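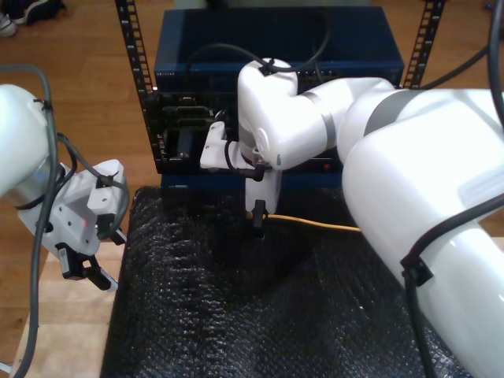 Skanell builds, repairs and rents small network racks for offices, clinics, shops and schools in and near Pratville. Most of our customers have one closet, one rack and no IT person on staff. They call us when they move, when they add desks, or when the closet has gotten to the point where people are afraid to open the door. We work mostly with open racks, the kind with two rails and square holes, where a dark blue chassis can sit between the uprights and you can get at the front and the back without taking a panel off. Patch cables are the part of the job customers see most, so we are strict about them. A yellow cable lying on the mat in front of the rack is a cable that gets a label and a place before the rack leaves the bench.

Where we started

The company began as the repair counter of Dijkstra Office Supply. Dijkstra sold phones, copiers and shelving, and the repair counter took whatever came back. When the store closed, Ans Cuypers bought the test gear and the spare parts and moved them to a back room on Clesto Street. She ran the business alone for its first winter. There are six of us now, and Ans still quotes every job herself.

We are at 901 Clesto Street, one door down from the old store. The sign over the loading door is small. Customers dropping off equipment should use that door and not the front one, which is for the upstairs tenant.

What we do

Racks built to order. You tell us what has to go in and how much floor or wall you have. We put it together here, power it up and bring it to you assembled. For a small office this is usually a switch, a patch panel and a shelf.
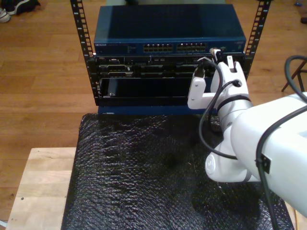
Small open rack with a NETGEAR switch on top.

Repairs and rebuilds. We replace bent rails, stripped screws, dead fans and broken connectors. If a part costs more than the unit is worth we will say so and you pay only the bench fee. We don't repair laptops, printers or phones, and we no longer service copiers.

Rentals. We keep racks ready to go out for events, temporary offices and building work. The shortest rental is a week. Patch cables are included, power strips are extra.

Closet cleanups. Two of us come out, trace what is plugged into what, remove what is dead and leave you with a printed port list taped inside the door. A cleanup normally takes an afternoon and your network will be down for part of it, so many customers book us for 5 p.m. or later.

How we work

Every job has a number and a card. The card stays with the equipment until it goes out. It lists each unit by position from the bottom of the rack up, each cable by color and length, and any part we swapped. You get a copy. Last year we filled out 274 cards, and we keep them all on file, so if you have lost yours, call and we can look it up.

Screws and cage nuts are bagged by job. We don't mix them between customers, even when they are the same size. Rack hardware that looks the same often has a different thread, and a forced screw ruins the nut.

Used equipment is wiped back to factory settings before it is sold or rented. If you bring us a switch for repair we leave your settings alone unless you ask us to clear them.
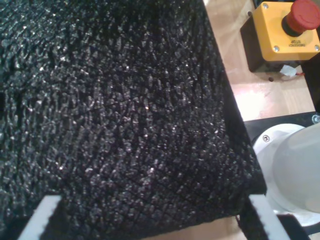 Page last changed: July

Bench work is done on a light wooden top with black textured material laid over it. Please don't set drinks or bags down there when you visit, even if it looks like there is room.

Hours and contact

The shop opens at 8 a.m. and closes at 4:30 p.m. Pickups after closing can be arranged by phone. Ans Cuypers answers questions about quotes and rentals. For a repair already in the shop, have your card number ready when you call.

We close for two weeks at the end of December. Rentals that are out at that time stay out at no extra charge until we reopen.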